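Tillico Boards > Yarn & Fiber > Stash Talk > what to do with one lonely skein

rochelle_w
June 2003
ok so clearing off the table and I've got ONE skein of turquoise/teal left. No band. No idea on yardage. Want to make something small, maybe a pouch for the little box w/ the cartoon figures on it, the box is getting beat up in my bag. Crochet or knit??
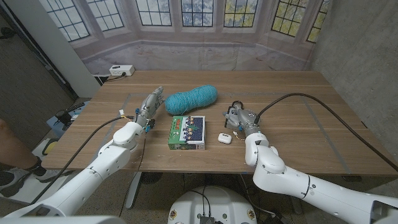
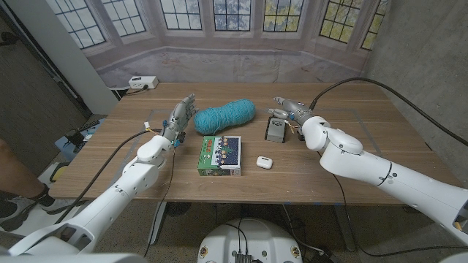 Re: what to do with one lonely skein

sunja_han
crochet. single crochet all the way, 2 strands held together if you've got enough. flat bottom, work up the sides, done in an evening

lucimara.h
Disagree, sc eats yarn like crazy. Knit it in the round, use a smaller needle. And wiegh the skein first!! Kitchen scale is fine. If its 100 g you could get a hat and skip the pouch

rochelle_w
dont need a hat. 7 hats already

dyhong
looks fuzzy in the first pic. fuzzy + pouch = pills in a week imo. I'd line it

sunja_han
lining a pouch for a box that size? way too much work. just go down a hook size

lucimara.h
still say knit. Had a Flolia skein that sort of color, no band either, 150 yds when I wound it off. Sc pouch ran out at the flap. Had to rip the whole thing

rochelle_w
ugh ok. will weigh it tonite. leaning crochet, no flap, just a drawstring

dyhong
drawstring good. still line it

Recent in Stash Talk
- Winding without a swift
- August swap, who's in?
- Acrylic that squeaks
- Lost ball bands, post yours

Contact the moderators | Copyright Tillico Boards | Back to top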